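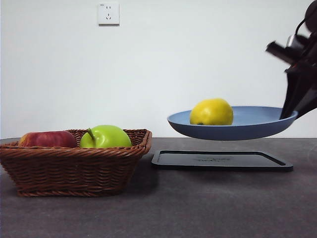
The Long Life of a Sour Fruit

Every winter, when the first crates arrive at the Monday market in Urkness, people buy lemons as if they were buying lamps. The sky is gray since October, the harbor is gray also, and there on the wooden table is a pile of yellow. I moved to this town nine years ago from a country where lemons grow over the garden wall, and I remember that I was almost angry to pay for one. Now I pay and I am glad.

I wanted to write about the lemon for a long time. It is in nearly every kitchen and we give it very little attention. We cut a slice, we press it over the fish, and the other half goes to the refrigerator door, where it becomes hard like a small stone.

The lemon did not begin as a fruit of the Mediterranean. Its parents are the citron and the sour orange, and its family is from Asia, somewhere near the foot of the Himalayas. It traveled west slowly, in gardens and on ships, and for a long time it was grown more for its look and its smell than for food. Rich houses kept the trees in pots and carried them indoors before the frost. In cold countries they built whole rooms of glass for this purpose, and some of these rooms are still standing.

One of them is at Brullmont, two hours by train from where I live. The estate has 60 trees in clay pots, and in the last week of September they are moved to the winter house on a low cart. The gardeners there told me that a lemon tree does not like to be surprised. If it goes from cool air to a heated room in one afternoon, it may drop all its leaves. At Brullmont the doors of the glass house stay open for the first days, then half open, then closed at night only. I did not know this when I killed my own first tree. I had put it next to the radiator, with love.

My second tree is alive and it is 13 years old now, older than my time in this town, as I bought it from a family that was leaving. It gives me a few fruits each year. They take many months to become yellow, and a tree can carry flowers, green fruits and ripe fruits in the same season, so there is always something to look at while you drink your coffee.

In the shop, the choice is simpler than people think. Take the lemon in your hand and feel if it is heavy for its size. A heavy one has juice. A very thick and bumpy skin often means less inside, but it is good if you want the peel for a cake or for candied strips. If you plan to use the peel, look for the word "unwaxed" or wash the fruit with warm water and a brush. A little green near the stem is no problem.

At home I used to keep them in a bowl on the table, because they are beautiful there. They stay beautiful for one week. After this the skin gets dull and tight. In a closed bag in the refrigerator they keep for several weeks, so I made a compromise with myself - one or two in the bowl, the others in the cold. Before pressing, I let the cold ones become warm again and roll them under my palm on the counter. The juice comes much easier.

The best lemon dish of my life I ate in Herkodard, in a small restaurant above the bus station. It was only rice, butter, black pepper and lemon peel, with the juice added at the last minute. I asked what else was in it and the cook looked at me with some pity. Since then I add the juice at the end of cooking, never in the beginning. Long heat takes away the fresh part and leaves only the sour part.

Preserved lemons need more patience but almost no work. For one jar I use 240 grams of coarse salt. I cut the fruits in quarters, but leave them connected at the bottom, fill the cuts with salt, press everything down until the juice covers it, and close the lid. For the first week I turn the jar every morning. After one month the peel is soft and a little bit sweet in its smell, and a small piece is enough for a pot of beans or a chicken. Rinse it first! I once forgot, and we drank water until midnight.

The market table in Urkness is there until March. Toward the end the crates are mixed, some fruits small and some already soft on one side, and the price goes down. This is when I buy for the jars. The woman at the table puts two extra in my bag and says they will not last until Friday, and usually she is right.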